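I've been after a fruit bowl with a bit of cheer to it, and the Grestent flower bowl from Werside has plenty! You do notice it when you walk in.

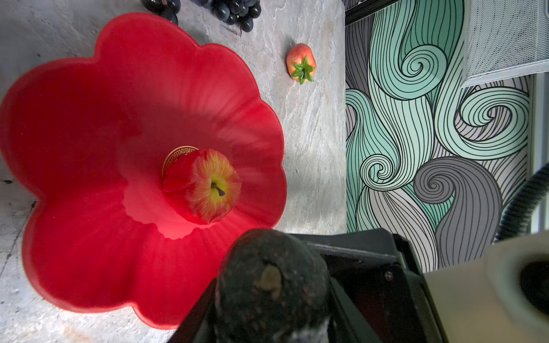 The bowl with the pretend apple in it, tomato on the side.

I paid 900 for the bowl and 600 for the fake grapes, which felt steep for grapes (but I do love them). All that red looks lovely against the grey marbled worktop.

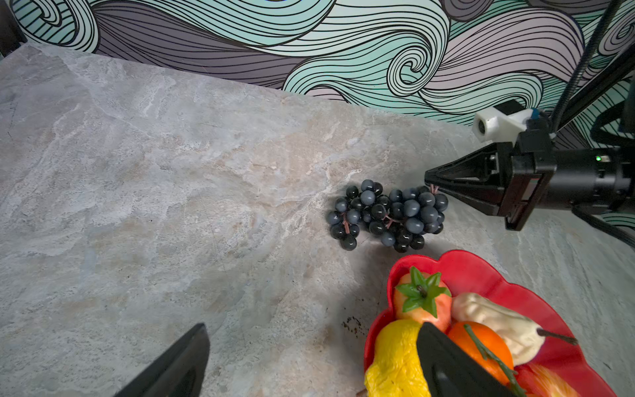 Lindiwe Ndlovu: Had mine since February and it's a pain to dust between the petals. Still wouldn't swap it.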